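February 11, 2022

The snow did not stop until noon, so I stayed at home and finally made order in my yarn. I have much more than I believed. The gray wool from Kirnard was at the very bottom, under everything, still with its paper band.
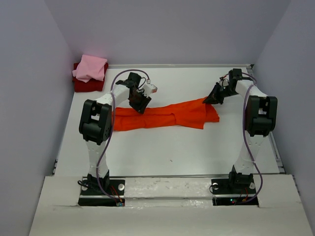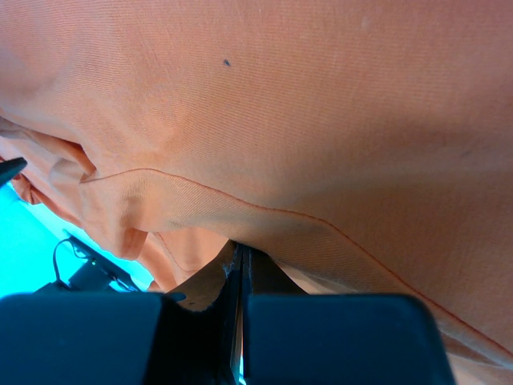
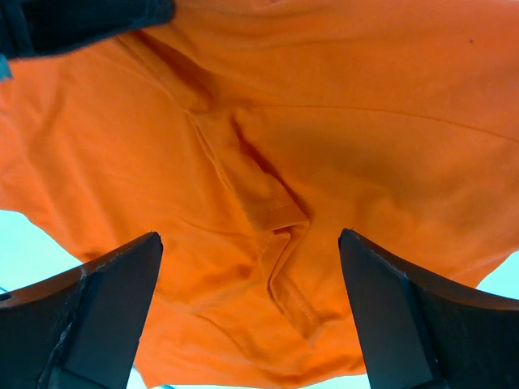
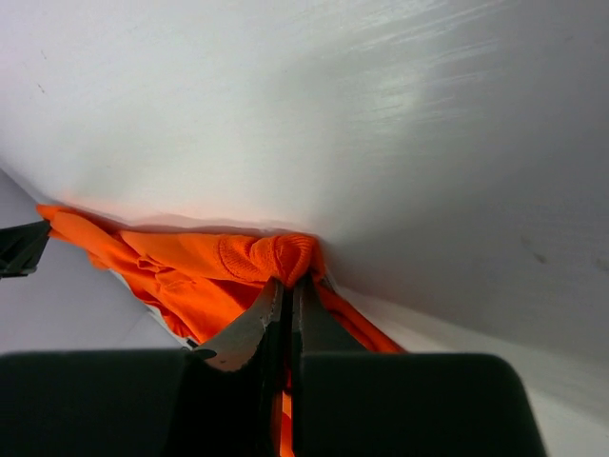 After lunch I returned to the blue cardigan. The left sleeve was too wide, and I have known this since June, but I did not want to look at it. Today I pulled it out to the elbow and started again with 47 stitches. It goes slowly. The wool is a little curly now from being knitted once, and I must hold it tighter than I like.

Joon-young called while I was counting and I lost my place. He asks if I can make a hat for his father before they travel to Hudthorpe. I said yes. For a hat I need almost 100 grams, so the gray wool will be enough.

In the evening I made bean soup and burned the onions a little. I ate it anyway. Tomorrow I must bring back the thin needles to Mrs. Đorđević and ask how she closes the top of a hat, because mine always has a small hole.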